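Claven Bench Top, Speckled
From the Cakia shared workshop, parts shelf

In stock: 4
Price: 397 (pickup only, bring a friend with a van)

The Claven is a tabletop for people who have put a robot arm on their kitchen table and been asked to stop. It is large, light brown and speckled, with a pale edge strip, and it will never win a prize for looks. Arms stand on it. Fruit stays where you left it, within reason.

We built our own two-arm sorting bench on one and have kept it ever since February. The job sounds simple: pick up fruit, put it in the basket, do it again. Our log says 2471 picks so far, and a fair share of those are the same banana.
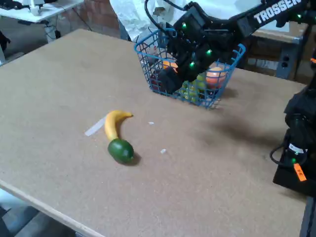
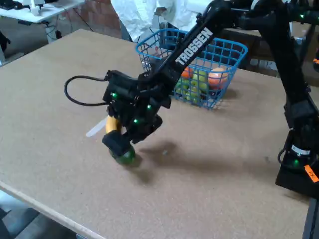
Both views: our Claven with the TROSSEN arm at work and the blue wire basket in its usual neighborhood.

What you get
One top, edge strip fitted
One bag of Fumance leveling feet
One drilling template, printed at full size, which you will lose
Our build notes, including the page where we got the hole spacing wrong

What you don't get
Robot arms, a basket, fruit, or a frame. The top drops onto most workshop frames, and the Taipe frame we sell separately saves you an evening of swearing.

Good to know
The speckle hides scratches and small crumbs very well. It also hides small screws very well. Put a tray down before you open up a servo.

Mark the arm positions before you drill anything. Leave more space between the bases than you think you need, then add a bit. Two arms that can reach the same basket can also reach each other.

Run your cables with plenty of slack at the joints and check them at full stretch with the power off.

Wipe with a damp cloth. Don't soak it.

Questions we get
Does it wobble? On a level floor with the feet set, no. Our floor is not level, so we have become good at setting the feet.

Can I cut it down? Yes, and then it's yours.

Page updated 2018-05-19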